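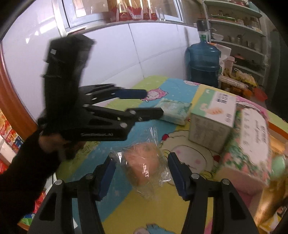
Film wrap, flat packet and carton on a printed tablecloth.

The packing rules at Rellow run to two sides of paper, and Francine McIntyre wrote most of them. She has run the mixed-goods section at the Gerport site for six years. Before that she worked on carton specification at Dekker, where everything she handled had square corners.

"Cartons are easy," she says. "You know the outside dimensions, you know which face is strongest, and you can stack them. Film wrap doesn't have an outside dimension. It has a range."

Rellow packs small household and grocery orders for delivery by parcel carrier. A typical order combines three formats: single items twisted or folded in clear film, flat sealed packets, and folding cartons. The section sent out 1,973 mixed orders in April. Of those, 47 came back with a damage claim, and McIntyre went through every one of the claim forms herself.

Most of the damage was to the wrap. The item inside was usually sound, but the film had split along a fold or the twist had opened. Customers treat an open twist as an open product, and she agrees with them.

"If it's food, I don't care whether the contents are perfect. The wrap has been breached and it gets written off. So the wrap is what we're packing. The item is just what gives it a shape."

The rule that came out of the April review concerns where packers take hold of a wrapped item. Under the old sheet they could lift it by the twist, which is quick and leaves the other hand free. McIntyre's version says to hold the body from both sides, at its widest point, and to leave the twist and any loose tail alone. A twist holds by friction between layers of film. Put the weight of the item on it a few times, and the layers start to slip.

"You pick it out of the bin by the twist, you move it at the table by the twist, you lower it into the box by the twist. Then it goes on a truck. By that point it's already partly undone."

How hard to hold is left to the packer. She tried to write a sentence about pressure and gave up after four drafts. The sheet says "enough that it does not turn."

Loose film is a separate problem. Clear film that spreads out past the item will catch on the edge of whatever is packed next, and cartons are the worst for this because the end flaps have a raw edge. The sheet calls for loose film to be folded under the item, on the side facing the bottom of the box. Tape is not allowed on it. Tape pulls the film when the customer removes it, and a torn wrap at the kitchen table produces the same claim as a torn wrap in transit.

Flat packets get less attention than they should, in her view. The material is glossy, two packets will slide over each other at a small angle, and a packet standing on its edge will work its way down the side of the box until something stops it. Rellow now lays packets flat, directly on the base, with the carton on top where its own weight allows. A carton over the limit goes beside the packets.

"The limit is 180 grams. That's a number we chose. I had a packet on a table and kept loading it until the seal looked strained, then I cut the figure in half. Somebody with a lab could do it better."

The order of packing is therefore packets, carton, film-wrapped items, and void fill last. Film-wrapped items sit in the gap beside the carton or on top of it, twist up. The sheet gives no diagram. There was one in an earlier version and packers copied it exactly, including for orders that did not contain a carton.

She is more willing to talk about surfaces than most people in her position. The packing benches at Gerport are covered in laminate, and clear wrap on a pale laminate surface is hard to see under strip lighting. The reflections sit on the creases and the edges of the film disappear. For her inspection sessions she prefers a patterned cloth. When the pattern underneath looks bent or doubled, there is film over it.

"Stripes, cartoon animals, it doesn't matter. You want strong color and something printed small enough that you notice when it's distorted. A plain white cloth is no use to me at all."

A cloth also has some grip, she adds, and a rounded item set down on one tends to stay put. The disadvantage is washing it. A cloth picks up dust from carton board, and the dust transfers to the film by static, so hers are changed at the start of each shift.

Trerden, which supplies Rellow's film, has offered a heavier gauge. McIntyre tested a trial roll of 3,000 wraps over the winter and sent back a mixed report. The heavier film resisted splitting, as expected. It also held a twist poorly, and the wraps had a tendency to open slowly while standing on the shelf. She would consider it for a folded and sealed wrap, which would mean a different machine and a conversation with the finance office that she is not looking forward to.

For the present the section is staying with the lighter film and the revised sheet. Claims since the change have dropped, although she declines to give a figure until she has a full quarter to compare. Part of the drop may be the carrier, which changed its sorting arrangements in the same period.

Asked what she would alter if she had control of the product range, she mentions round items first. A rounded item in a rectangular box touches it at very few points and turns freely between them, and each turn works on the twist. Void fill helps, up to the point where it starts rubbing against the film. She would put every round item in a small tray.

"Square tray, low sides, wrap goes over the top of both. Then I've got corners again. I've asked for it twice."

The next revision of the sheet will cover returns, which currently come back in whatever the customer had available. She has started keeping notes on those and expects it to need a third side of paper.

Get packing and materials news in your inbox once a month. Enter your email address to subscribe. You can unsubscribe at any time.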